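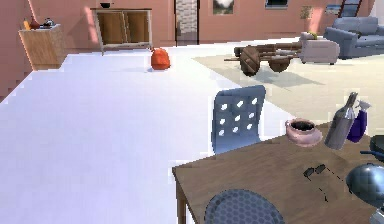 Monday, 2 pm

Back on the Fevesness textiles, and I finally got to 2,729, the belt I've been putting off for ages (the old card just says "woven band, good," thanks a lot). Tablet woven, wool, ten cords to the fringe at one end and the other end cut and whipped over with a different thread. I think the whipping is a later repair. Farzana Butt disagrees and she's usually right about thread, so I've put both our opinions on the record for now!

Length is 81 cm laid flat without pulling. The ledger has it longer, but I bet someone measured it with the fringe.

Two old labels came off the backing card, one in pencil reading "Goltidby." Bagged them with the number. Parveen Hashmi wants the donor letters checked before we type Goltidby in as the place, could be a surname.

Still to do: roll it on a padded tube, fix the shelf code, ask Farzana for the hand lens back.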